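Packing Room Walk-Through Checklist, With Comments
Tusden Paper Goods – 1/11/23
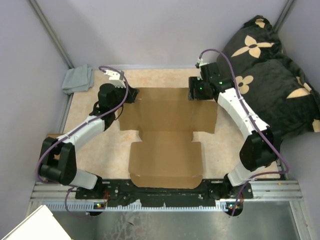
I love this walk-through! It takes less than an hour, you get to poke into every corner of the building, and there is always some small thing you can fix on the spot and feel good about for the rest of the day. We start with the floor because the floor is where most of our stumbles begin. Cardboard is the main thing to look for. A box that has been opened out flat, like the one lying on the floor in the photo, takes up a lot more room than you would think, and a flat sheet on smooth concrete will slide right out from under a boot. So look down first, then look up.

Mark each line OK, FIX or N/A. If you write FIX, add a word or two so the next person knows what you saw. Comments from this round are typed in under each line.

SECTION A – FLOORS AND WALKWAYS

A1. Main walkway clear from the dock door to the office door.
OK. Best it has looked since July! The yellow lines were repainted over the summer and people really are keeping inside them.

A2. Walkway at least 42 inches wide at the narrowest point.
FIX. Tight beside the Rinaldi tape bench, where a stack of pallets has crept out again. Pulled them back during the walk, but they need a proper home. The corner behind the stretch wrap would do nicely.

A3. No loose strapping, shrink film or box staples underfoot.
FIX. Two lengths of strapping by the scale. Picked up.

A4. Flattened cardboard stacked on the cart, edges even, nothing leaning on a wall.
OK. The cart is a huge improvement on the old pile. Please keep the stack below the top rail so whoever is pushing can see over it.

A5. Spill kit full and tag signed.
OK. Tag signed, absorbent pads topped up.

A6. Mats flat, no curled corners.
FIX. The gray mat at the label printer has a corner coming up. Taped for now, new one on the order sheet.

SECTION B – EXITS AND FIRE

B1. Both exits open from the inside with one push.
OK. Tried them both. The east door used to need a shoulder and now it swings like a dream – whoever got the hinge oiled, thank you!

B2. Exit signs lit, test button works.
OK.

B3. Extinguishers on their hooks, needle in the green, pin in place.
OK. The one by the dock had a jacket hanging over it. Jacket moved to the coat rack, which has plenty of room.

B4. Nothing stored within reach of the heater.
FIX. Found a bundle of paper void fill next to the dock heater. Moved to the shelf. There is a painted square on the floor around that heater and it has to stay bare all winter, even for "just a minute."

B5. Sprinkler heads clear of stacked goods.
OK. Top shelf of rack 5 is close to the limit, so no more cartons up there, please.

SECTION C – CUTTING AND TAPING

C1. Safety knives retract fully when the thumb lets go.
FIX. One sticky slider out of the drawer. Binned it and put out a new one. If a knife feels gritty, don't nurse it along!

C2. Blade bank in place and less than full.
OK.

C3. Cut-resistant gloves at each bench, in pairs, no holes.
OK. Sizes are marked on the cuffs now, so no more digging around.

C4. Latex-free disposable gloves stocked for anyone who needs them.
FIX. The box marked LATEX and the blue box were sitting side by side in the same holder. Separated, and the blue ones now live on the left with a big label. This is an easy one to get right and it matters a lot to the people with allergies.

C5. Tape guns: blade guard fitted, handle not cracked.
OK. The new guards from Vistiria fit well and click in with no fuss.

SECTION D – LIFTING AND STACKING

D1. Heavy cartons stored between knee and chest height.
OK. Really pleased with this. Someone has gone through rack 2 and brought all the book cartons down to the middle shelf.

D2. Weight written on any carton over the one-person limit.
FIX. Several had no number at all. Markers are now tied to the scale with string.

D3. Hand trucks: tires firm, straps not frayed.
OK. One tire was soft and got some air during the walk.

D4. Pallets sound, no split boards or raised nails.
FIX. One split runner, set aside by the dock with red tape on it. Please don't load it.

D5. Stacks on pallets no higher than 60 inches.
OK.

SECTION E – LIGHT, AIR AND FIRST AID

E1. All lamps over the benches working.
FIX. One tube flickers over the returns bench. It can take up to a week to get a replacement, so use the clip lamp for cutting jobs until then.

E2. Fans guarded, cords off the floor.
OK.

E3. First aid box stocked and list inside the lid up to date.
OK. Eye wash is good well into next year, and there are plenty of the small bandages everybody wants.

E4. Emergency numbers posted by the phone and readable.
FIX. Faded. Fresh sheet printed and up on the wall in large type.

STILL OPEN AFTER THIS ROUND

Pallet corner behind the stretch wrap (A2)
New mat for the label printer (A6)
Lamp tube over returns (E1)

Everything else marked FIX was sorted before the walk was over. The clipboard is back on its nail by the time clock, with blank sheets under this one. Take a pen with you – the one on the string is nearly out.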